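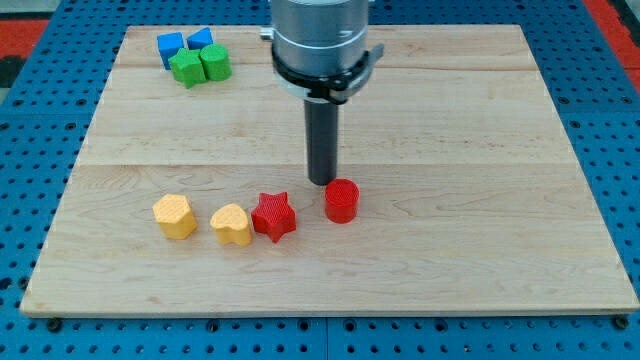
**Ornico** was a dinner companion agency in the town of Mondau, founded by Zinhle Jacobs. It arranged paid company for single travelers, mostly for meals, concerts and weddings. Each evening began with bread on a shared board, usually of light maple with slightly rounded corners and a fine, wavy grain, and this custom gave the agency its local nickname, "the Board."

## Operation

At its largest, the agency had some 30 companions. A booking lasted at least 2 hours and was paid in advance. Private visits were not offered. Marietjie Nkosi became manager later and moved the office to Bakos Street, where it closed one December.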